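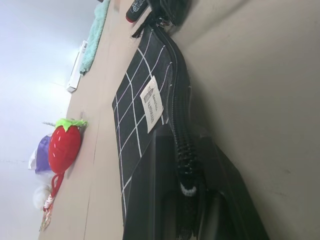 CHAPTER 4
Zippers, Pouches, and Small Things That Hang

What you will learn in this chapter
How to choose a zipper for a flat pouch
How to match a printed grid at the seams
Where to sew a label, and when to sew it
How to make a stuffed fruit charm on a cord

The flat zippered pouch is my favorite thing to teach. It takes very little cloth, it goes together in an afternoon, and at the end you have something you will use every day for pencils, coins, chargers, or the sewing tools you used to make it. Most people who finish one want to start another before they have put the iron away!

Look at the black pouch in the chapter photo and you will find nearly everything we are going to cover. The cloth is printed with thin white lines that form big squares. A long black zipper runs along one edge, and a cream label with the word HANDMADE is sewn on at an angle to the table but in step with the grid. Next to it is a red strawberry with white stitches for seeds and green felt leaves on top, fixed to a red cord. By the end of the chapter you will be able to make your own version of both.

4.1 Why start with a grid?

A printed grid is a wonderful teacher. On plain cloth, a seam that wanders a little is easy to miss. On a grid, the lines tell you right away. If your cut is straight, the white lines run along the edge at an even distance, all the way down. If the cloth slipped under the scissors, you will see a thin wedge of black growing wider at one end.

Cut your first piece with the lines facing up, then lay it on the rest of the cloth and slide it until the squares vanish into each other. Cut the second piece around it. This is called matching the print, and it is very satisfying when it works. Large squares are easier than small ones, so save the tiny checks for Chapter 7.

4.2 Getting to know the zipper

Zippers scare a lot of beginners, and I would love to change that. A coil zipper, the kind with small, closely spaced teeth, is friendly to work with. It bends, you can sew across it (slowly, turning the wheel by hand), and you can trim it to any length. Buy one longer than you need. The extra lets you park the slider well out of the way while you stitch.

Before you sew anything, open and close your zipper several times. Feel how the tape curves when you pull on one end. That same curve can creep into your pouch if you tug the tape while sewing, so let the machine do the feeding and use your hands only to steer.

4.3 Labels and charms

A label goes on while the front panel is still a single flat piece. Once the pouch is closed up, you would be stitching inside a small dark bag, and it is no fun at all. Line up the edge of the label with a printed line if your cloth has one.

The strawberry charm is pure play. You need a scrap of red, a scrap of green felt, white thread, a pinch of stuffing, and some cord. Seeds are single short stitches, and a few crooked ones make the berry look better.

Before you begin: gather your materials

Two pieces of printed cloth and two of lining
One coil zipper, longer than the pouch is wide
One fabric label
Red scrap, green felt, white thread, stuffing, and cord for the charm
Pins or clips, a zipper foot, and an iron

Turn the page for the cutting layout.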